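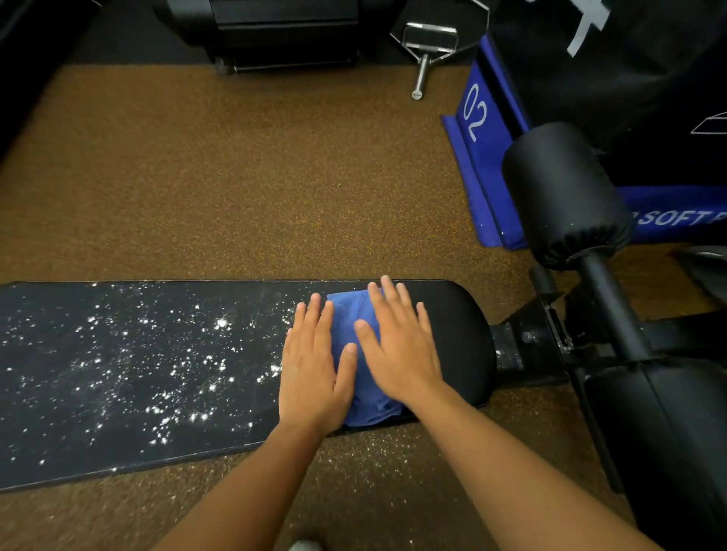
¿Cada cuánto hay que pasar esta revisión a la celda del Poketti?

Una vez al mes, y también siempre que se haya movido el banco o se haya cambiado la pinza.

CELDA DE LIMPIEZA DE BANCOS POKETTI - LISTA DE REVISIÓN CON COMENTARIOS
Sala de musculación, gimnasio Alomgate
Fecha: 20/10/2023
Estado general: apta, con dos cosas pendientes

Voy apuntando debajo de cada punto lo que me he encontrado, que luego la hoja solo con cruces no la entiende ni quien la firmó (o sea, yo). Quien venga detrás, que escriba también, aunque sea una línea.

1. ANTES DE TOCAR NADA

1.1 Brazo en posición de reposo y selector en manual. CORRECTO

1.2 Seta de emergencia de la columna: pulsar, comprobar corte, rearmar. CORRECTO
Corta a la primera. Eso sí, al rearmar hay que girarla con ganas, va un poco dura desde febrero. No es para cambiarla todavía.

1.3 Seta de emergencia del mando. CORRECTO

1.4 Cartel de "celda en revisión" colgado en el acceso. CORRECTO
¡Lo encontré detrás del armario! Por favor, al gancho.

2. BANCO DE TRABAJO

2.1 Acolchado sin polvo ni magnesio. CORRECTO DESPUÉS DE LIMPIAR
La parte del almohadillado que cae hacia la izquierda estaba bien cargada de polvo blanco. Paño azul doblado, las dos manos planas encima y a arrastrar hacia el borde, sin frotar en círculos. Con el paño hecho una bola lo único que se consigue es repartirlo. Y repasad las costuras, que ahí se queda todo y la cámara de la celda luego lo ve como suciedad y el brazo se tira toda la tarde insistiendo en la misma esquina.

2.2 Soporte del extremo y tornillo de cabeza redonda. CORRECTO, LIMPIADO
También tenía polvillo. Apriete comprobado a 18 Nm, que es lo que tenemos puesto en la hoja de montaje.

2.3 Rodillos negros del extremo: funda entera y sin holgura en el eje. CORRECTO
Se mueven lo que se tienen que mover. Si la funda se suelta y asoma, avisad antes de arrancar: la pinza la engancha con una facilidad tremenda.

2.4 Suelo despejado y barrido. CORRECTO
Pasad la mopa al final, no al principio. Del banco siempre cae algo al caucho y hay que volver a empezar (lo digo por experiencia, dos veces el mismo día).

3. BRAZO Y PINZA

3.1 Base fija, sin juego. CORRECTO
Distancia de la base al eje del banco: 895 mm. La marca de pintura sigue donde estaba.

3.2 Cables sin pellizcos en todo el recorrido. PENDIENTE
El de la cámara roza en la segunda articulación cuando el brazo estira del todo. De momento le he puesto una brida y va bien, pero quiero una funda en condiciones. Pedida a Kan junto con las almohadillas.

3.3 Almohadillas de la pinza. PENDIENTE
Están gastadas por el canto interior. Cogen el paño sin problema, pero si lo lleva muy mojado se les escurre. Se cambian las dos a la vez, nunca una sola.

3.4 Ruidos raros en vacío. CORRECTO
Tres vueltas completas a velocidad baja y ni un chasquido. Una gozada, con lo que sonaba antes del engrase.

4. CÁMARA Y REFERENCIAS

4.1 Lente limpia. CORRECTO
Con gamuza seca, la suya. Por lo que más queráis, no con el paño del banco.

4.2 Detección del contorno del banco. CORRECTO
El programa de Jokness lo encontró sin tener que retocar nada. Las colchonetas azules de al lado le despistaban en la versión anterior y ahora ya no, aunque yo las sigo separando un poco - manías mías.

4.3 Detección de polvo claro sobre fondo oscuro. CORRECTO
Probad siempre con las luces de la sala encendidas, tal como trabaja a diario. Con media sala apagada pasa la prueba igual y no vale para nada.

5. PRUEBA DE TRABAJO

5.1 Pasada completa en manual, velocidad reducida, una persona con el mando en la mano. CORRECTO

5.2 Presión sobre el acolchado. CORRECTO
Tiene que hundir un poquito la espuma y soltar. Si deja el paño pegado en el borde de salida, bajad la presión un punto y repetid.

5.3 Contador de ciclos anotado. CORRECTO
787. No ponerlo a cero hasta cambiar las almohadillas.

5.4 Celda devuelta a automático y cartel retirado. CORRECTO

NOTAS SUELTAS

Los paños azules limpios están en el cajón de abajo. Los usados van a la bolsa, doblados no hace falta, pero sacudidos sí.

Cuando lleguen las almohadillas repito 3.3, 5.1 y 5.2, y lo apunto en esta misma hoja.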